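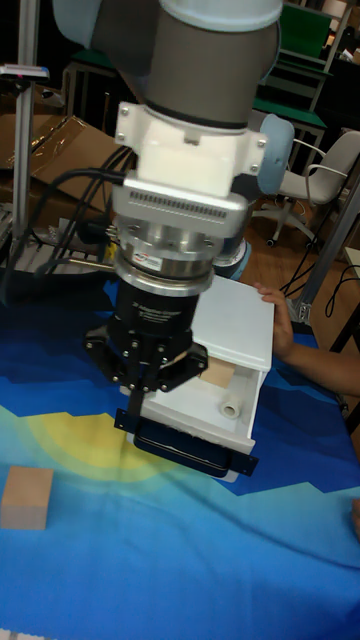 White drawer unit with a black handle, drawer partly open

Grernulton Request Log – records tracking for small town offices

I built Grernulton after 16 years at a town clerk's counter, where our public records requests lived in a spiral notebook and two email folders. You type in the request, pick the date it arrived, and the log works out your response deadline, skipping weekends and whatever holidays your council has adopted. Every Monday it emails you a list of what's coming due (mine goes out at 7 a.m., before the phones start!).

The Mondo plan holds 400 open and closed requests a year. Orton takes you up to 2,000 and adds fee estimates for copies, postage and certified pages, so you can send the requester a figure before you run anything through the copier.

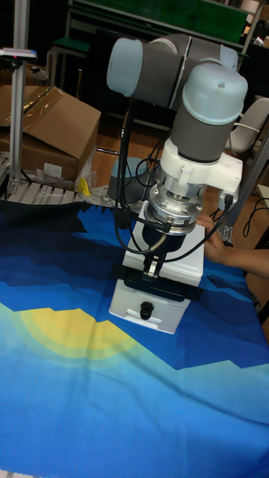 Letters are the part I fuss over most. There are 19 templates in there now – extensions, partial denials, "we don't hold that record" – and you can swap in your own solicitor's wording. Redaction isn't included. I use Wunderlich for that and attach the finished PDF to the entry.

Both plans are billed yearly in July, and purchase orders are fine.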